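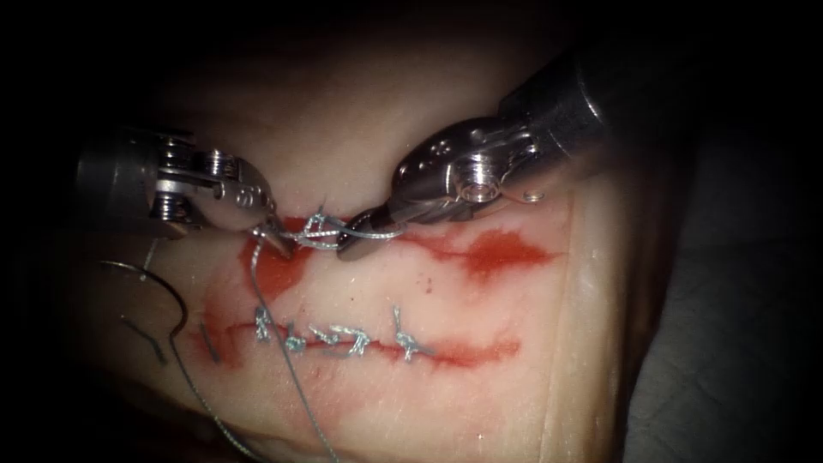 ## Lohnt sich der Doppelstint auf Plovodberg wirklich?

**kurvenblick** · 28. September 2019

Wir fahren im Oktober mit einem Kundenauto das 6-Stunden-Rennen auf Plovodberg, zum ersten Mal. Grirken, von denen wir das Auto gemietet haben, rät uns, die Reifen konsequent über zwei Stints zu fahren. Begründung: Der Belag sei neu, da verschleiße nichts. Dazu gibt es eine Auswertung aus der Strategiesoftware Fondov, nach der wir am Ende 26 Sekunden gewinnen sollen. Ich traue der Rechnung nicht ganz. Unser zweiter Fahrer rutscht gern, und der lange Rechtsbogen hinter Start und Ziel sieht für mich nach viel Arbeit für vorne links aus. Hat das jemand dort schon ausprobiert?

**Stintrechner**

26 Sekunden auf sechs Stunden sind gar nichts. Eine Gelbphase zur falschen Zeit, und der Vorteil ist weg. Mich würde interessieren, womit Fondov gefüttert wurde. Als wir das Programm hatten, stammten die Abbauwerte von einer anderen Strecke, und gemerkt haben wir es erst nach dem Rennen.

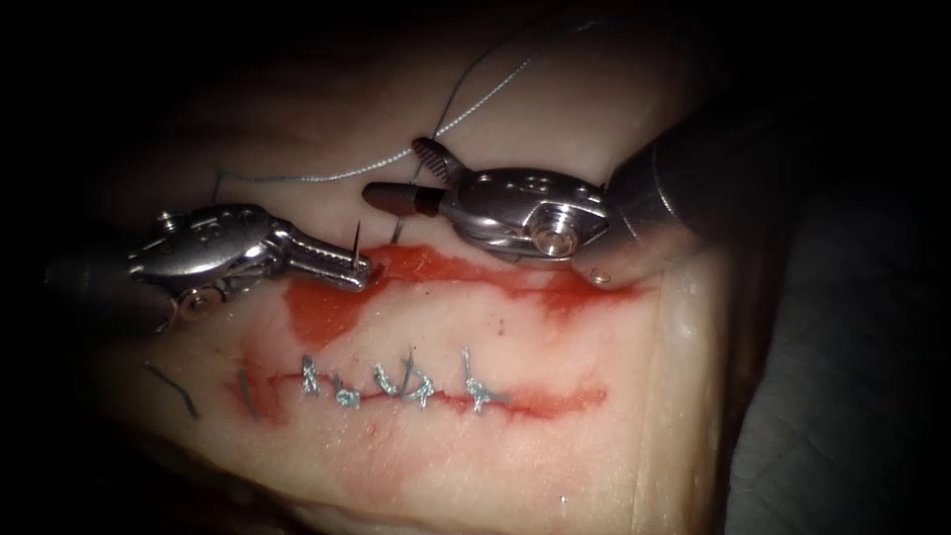 Lass dir also die Rohdaten geben, Runde für Runde, mit Spritmenge und Streckentemperatur. In der Auswertung, die bei uns im Team herumging, standen 1.539 Runden, das klingt nach viel. Der größte Teil war simuliert. Wenn Grirken nur die fertige Grafik herausrückt, würde ich den Doppelstint im freien Training selbst fahren, und zwar mit dem Fahrer, der rutscht.

**alter_Hase_GT**

Alles Quatsch, immer frische Reifen. Haben wir schon immer so gemacht.
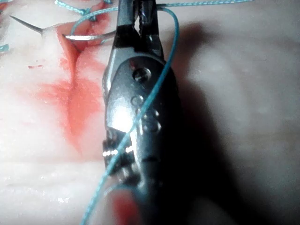
Seite 2 von 2

**Boxenmauer**

„Immer frisch“ hilft ihm wenig, wenn die Zahl der Sätze begrenzt ist. Schau zuerst in die Ausschreibung, ob beim Tanken überhaupt gleichzeitig gewechselt werden darf. Falls nicht, kostet jeder Wechsel extra Standzeit, und dann hat Grirken vielleicht sogar recht. Den neuen Belag halte ich trotzdem für ein schwaches Argument. Bei Kamath, wo ich geschraubt habe, hieß es das auch, und vorne links war nach anderthalb Stints trotzdem hinüber. Links wechseln, rechts drauflassen wäre mein Kompromiss, sofern euer Auto das von der Balance her mitmacht.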